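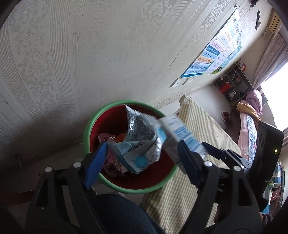
Frequently asked questions about your collection in Drorkent

When do I put my bags outside?
Please put them at the curb before 7 in the morning on your collection day. Bags put out later will stay until the next round. Your day is printed on the card you received in April.

I lost my card. Can I get a new one?
Yes. Write to the Hilto office with your street and house number and we send it by mail. It takes 5 working days. The card is free the first time, after that it costs 2 dollars.

Can plastic wrappers go together with paper?
No. Soft plastic goes in the clear bag and paper goes in the box. If a wrapper has both materials and you cannot separate them, put it with the general waste.

Do I have to wash the packaging?
Washing is not necessary. Please empty it well and shake out the crumbs. Yogurt cups can be wiped with a used napkin.

Where can I buy the clear bags?
The Salehi store on the main street sells them in rolls of 17. The Fastel gas station also has them, but not always in the large size.

My street is not on the list. What now?
At this moment we serve 212 streets. Some new streets on the north side are still missing, and people who live there can bring their bags to the Hilto yard during opening hours.

What do I do with batteries and lamps?
Never put them in a bag. The yard has a separate cabinet for them, next to the scale. You can ask at the gate.

My bags were not taken. Why?
Look first if there is a yellow sticker on the bag, it tells you what was wrong. If there is no sticker, please write to us the same day and mention the name of your street.

Is there collection on holidays?
No, the round moves to the next working day.

Last updated: December 4, 2021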